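Kusden Choral Society
Auditions and Membership: Frequently Asked Questions
Updated Jan 28, 2018

Who may audition?
Any singer aged 16 or older may audition for the Kusden Choral Society. Formal training is not required. Applicants should be able to follow a written vocal line and hold a part against other voices.

What should I prepare?
Please prepare one piece of your own choice, no longer than two minutes, in any language. An accompanist is provided. Bring a clean copy of the music in the key in which you intend to sing. Unaccompanied folk songs and hymns are welcome.

Will I be asked to sight-read?
Yes. Each applicant is given a short passage of eight to 12 measures and a moment to look it over. The panel is listening for steady rhythm and a sense of key, and an occasional wrong note will not count against you.

Who hears the auditions?
Auditions are heard by the music director, Ewurabena Ofori, and the assistant conductor, Obed Atinga. A section leader may also be present.

How many singers are in the chorus?
The main chorus has 36 places. Vacancies differ from season to season, and tenors and low basses are usually in shortest supply. Applicants who are accepted when their section is full are placed on a waiting list, which is kept until the following June.

I have not sung in years. Should I still apply?
Yes. Many current members returned to singing after a long absence. A few weeks of regular practice at home before the audition is advised — short daily sessions are easier on the voice than one long one.
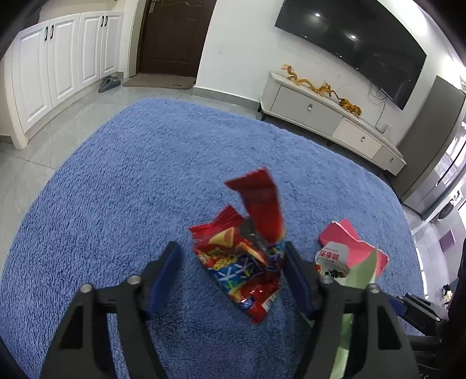

Rosario Messina writes that the sight-reading was the part she dreaded most, and that she had put off applying for two seasons on account of it. She would tell new applicants to hum through a hymnal every evening, one unfamiliar tune at a time, and to keep going after a mistake.

What does membership cost?
Dues are $343 per season, payable in full or in two installments. Dues cover rehearsal space and the loan of scores. Concert dress is the responsibility of the member. Reduced dues are available on written request to the membership secretary, Nkrumah Amegashie, and all requests are kept confidential.

How many rehearsals may I miss?
Members may miss up to three rehearsals per concert. The dress rehearsal is required — no exceptions are made except for illness.

When will I hear the result?
Results are sent by email within 10 days. The panel does not give results by telephone.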